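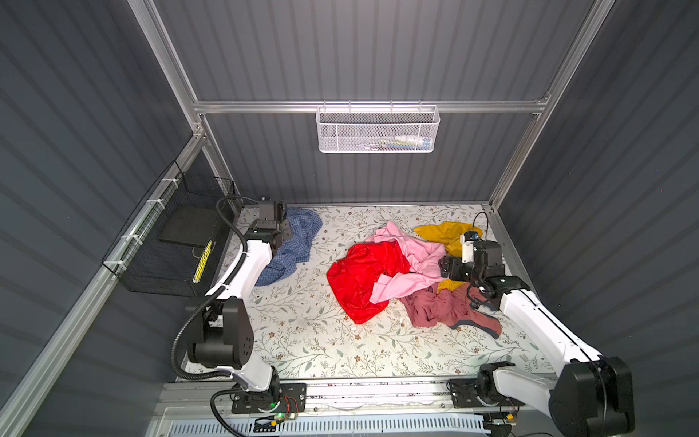 Section 4. Running the Folding Cell on Open Day

Okay, so the doors at Woddale open in the morning and you're on the cell. I've run this one at four open days now, and these are the notes I wish I'd had for the first. Danai Raptis wrote the power-up pages in Section 3, so do those before you start here.

1. Lay the mat flat, back wall to front rail. If it bunches up, the grippers grab the mat along with the shirt and everybody laughs (ask me about last May!).

2. Drop the clothes in loosely. Don't fold them first! I like a checkered shirt plus a few plain colors, so people at the back can follow which piece is moving.

3. Keep all of it inside the cell, within reach of both arms. A sleeve hanging over the front rail will stop the run.

4. On the Rotum screen, load program 506 and set the speed to 81. Tsegereda Belay likes it faster, but kids at the rope want time to yell out what comes next.

5. Press Home and wait for both arms to park. Then press Start.

CAUTION: Hands out of the cell once you press Start. I mean it, even if a sock is sitting right there. Press Pause, wait for both arms to stop, then reach in.

Note: Check the zip ties on the side basket before each run. Same goes for the cables at the wrists - they should swing free and not catch on anything.

6. Between runs, press Pause, mess up the pile and go back to step 3. Let a visitor pick the next piece of clothing, but you put it in.

If an arm freezes over the pile, don't pull on it. Press Reset once. If that does nothing, find Boonmee Khamphan at the Bakalis table and keep talking to your crowd in the meantime.

7. Write down your run count before lunch. The log rolls over at 2,000 and we lose the old ones.

Shutting down is in Section 5.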